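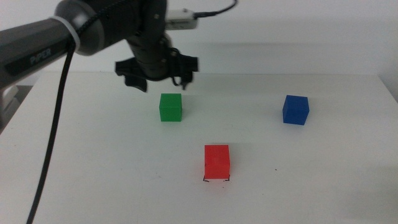
Three weeks of swapping grippers and the boring one is winning, according to Ulises Cárdenas, and I could hear him grinning down the phone when he told me. I've been pestering the Stostdale shop for news on its gripper trials since last December, so I'll take it!

The short version: they're running two grippers on the PiPER arm, the plain black parallel one and a soft-fingered design from Urketti, and each gets 600 picks with the same colored cubes. Red, green, blue, plain white table. The parallel gripper finished its run first and dropped 72 cubes. The Urketti is still going, so no number for that one yet (I asked twice, and Seren Kneath politely told me to wait like everybody else).

What I found most interesting was the marks. The red cube has little black corners drawn on the table under it, and Seren says resetting to them made a bigger difference than any setting she touched in the controller. Before that they were eyeballing the start position, and the early results were all over the place. Those got thrown out – a whole afternoon of them, ouch.

Cables are the other headache. Jhosep Muñoz wants to reroute the wiring near the wrist before the Urketti run is finished, and Ulises wants everything left alone until both grippers have had their full 600. I'm with Ulises on this one, though I can see why you'd be itching to tidy up.

Next up is the controller comparison, with the stock one against a build called Kamelen that Lingyun Zeng has been working on. It's on version 3428, so somebody has been busy. Cube picking again first, and then they'd like to try something squishier.

The Urketti numbers are due on 10/1/19 and I'll post them here when I get them.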